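Search the forum Go

Washing a wok: soap or no soap?
Posted by Daniyal Rana, 10 May 2024

Hi all! My mother would have fainted at the idea of soap near a wok, so for 14 years I've used hot water and a soft brush (and a little patience), then a few minutes on the burner. My sister-in-law says that's just gross, and we've been going round and round about it ever since the lamb dinner.

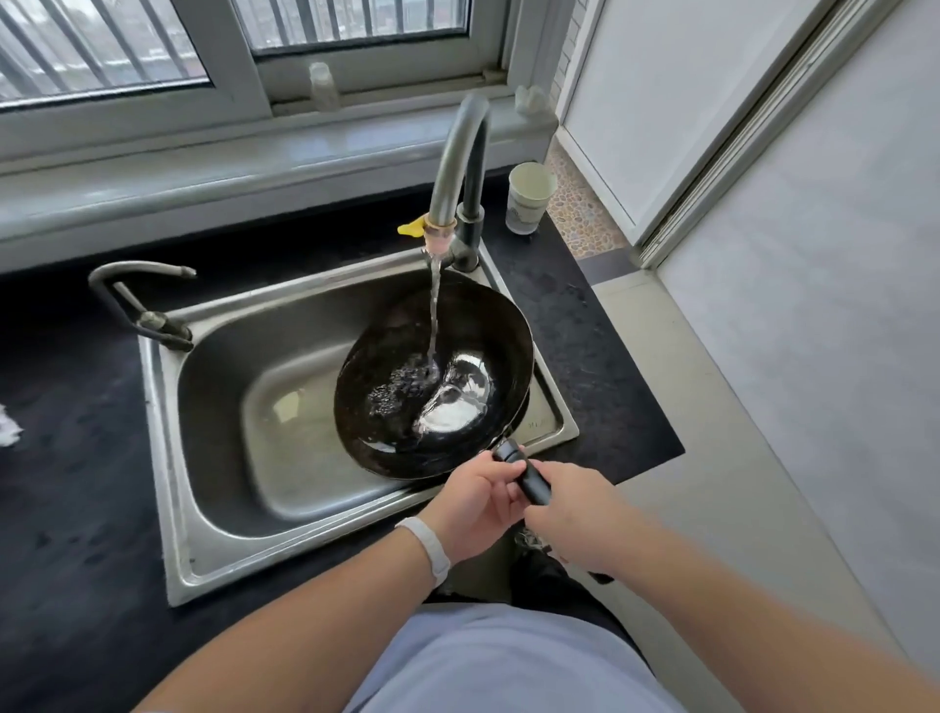 brolstead_mae: Oh, I'm with your sister-in-law, sorry! A drop of mild dish soap never hurt mine, and old oil goes sticky and smells like crayons.

Fokeo10: Can't agree, Mae, dear. Soap once a year, maybe, after fish. Otherwise water and a wipe of oil.

Daniyal Rana: Well, I may try Mae's drop of soap in September when the in-laws visit, just to keep the peace.
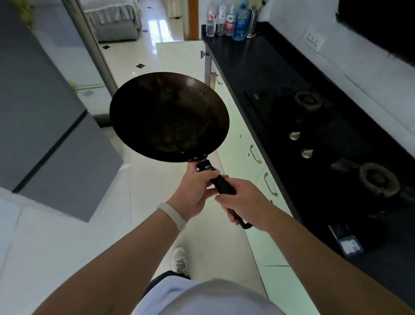

Carbon steel wok, seasoned side.

brolstead_mae: You'll come around, and I'll save you a sponge!

Related threads
Rice sticking again
Best oil for high heat
Gas or electric for stir-fry?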